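Folding and Storing Bedding and Winter Clothes in a Shared Bedroom
Project report, Home and Textile Studies
Magdolna Halász 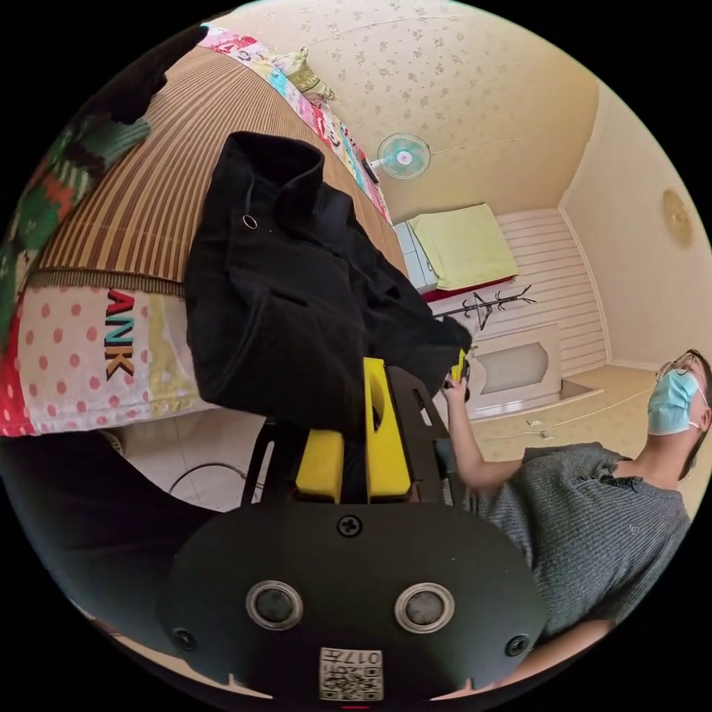 Figure 1. Black fleece at the edge of the bed, with the patchwork quilt and the knitted blanket behind it.

1. Background

In many small homes the bed is also the folding table. Clothes come off the line, go onto the bed, and stay there until someone needs to sleep. My project looked at one shared bedroom where this happens every week. I wanted to find out which items take up the most time and whether a fixed folding order makes the job easier.

The work was done in October, when fleeces and heavier blankets come back into use and the thin summer covers go away. The household let me use their bedroom on the condition that everything was back in place by 6 p.m.

2. The room and the items

The main work surface was the bed, covered with a striped woven mat in brown and beige. The mat stayed on during folding. It is flatter than a quilt and small items don't sink into it. Other bedding was kept at the far side: the patchwork quilt in pink, red, blue and white, a small olive-green pillow, and the knitted blanket in green, red, black and white. A white cabinet stands past the end of the bed, under the wall fan. Towels are left folded on top of it.

The items were sorted into 3 groups:

Group A: flat pieces (towels, sheets, pillow covers)
Group B: thick pieces (quilt, knitted blanket)
Group C: shaped garments (fleeces, shirts, pants)

3. Method

Each item was picked up from a loose pile, folded, and set down on the mat. I timed every fold with a kitchen timer and wrote the result in a notebook. A fold was redone if the item opened up when it was moved to the cabinet. In total I recorded 243 folds.

For the first half of the sessions the items were folded in whatever order they came off the pile. For the second half the order was B, then A, then C. The thick pieces were finished early and moved to the far side of the bed, which left the mat free.

4. Results

Group A was the quickest in both halves and hardly changed with the order. Group B was slow but steady. The quilt holds its shape once folded and never had to be redone.

Group C gave the most trouble. Fleece was the worst of it. The fabric is springy, the sleeves slide out of the fold, and a stand-up collar keeps the top half from lying flat. Folding the sleeves in first and then rolling from the hem worked better than folding in half, and I switched to that for all fleeces in the second half. This was a change in method as well as in order, so the two halves can't be compared directly for Group C.

5. Problems

Space was the main one. With the quilt and blanket still open there was room for only one garment at a time, and finished pieces were knocked off the edge of the bed twice. My notes from the second session are also incomplete — I forgot to write down the group letter for several items and had to leave them out of the group averages.

6. Further work

I would like to repeat the fleece part with the rolling method used from the start, and with a second bedroom that has a table in it. The household has kept the B, A, C order for now. The notebook pages and the timing sheet are attached as Appendix 1.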